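Last updated: June
4 min read

The Bag That Wouldn't Let Go

June | By the Stalletville workshop desk

The engineer who runs the two-armed bag cell at Anside would like it known that the robot did not attack anyone. "It attacked a bag," she says. "Slowly."

The job sounds like something you'd hand to a bored teenager. One arm holds a black fabric bag by the side, the other takes a top corner, and between them they keep the thing up so it can be opened and filled. Anside does this for Ralier, a mail-order outfit with strong feelings about creases. 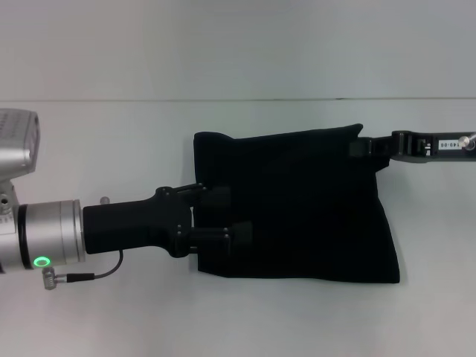 Vol. 3, p. 78

What went wrong was a dropped message. One arm was told the bag had been released. The other was told nothing, and went on holding. "So the first one leaves with its half," she says, "and the second one thinks, fine, I'll brace." The bag, being a bag, stretched until a seam gave and the loose end whipped across the table at about face height for anyone leaning in.

Was anyone leaning in? "I had been. I'd gone for coffee." She has since become a great believer in coffee.

The force limit should have caught it. It had been raised back in the spring, when the cell kept stopping over nothing, and the person who raised it meant to lower it again after lunch. She declines to say who that was, then points at herself with a pen.

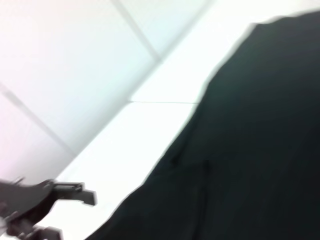
The log made poor reading. In 630 cycles the same message had gone missing 2 other times, and on both occasions the bag had simply slipped free, so the fault was filed under "fabric, slippery." Lorente, which wrote the handshake software, sent a patch and a very long email. "I read the patch," she says.

Now neither arm moves away until both have agreed the bag is loose, and the limit is back where it started, behind a password. The cell stops more often. Ralier has noticed, and has asked when it might speed up again.

"I told them I'm looking into it," she says. "I'm looking into it from behind the yellow line."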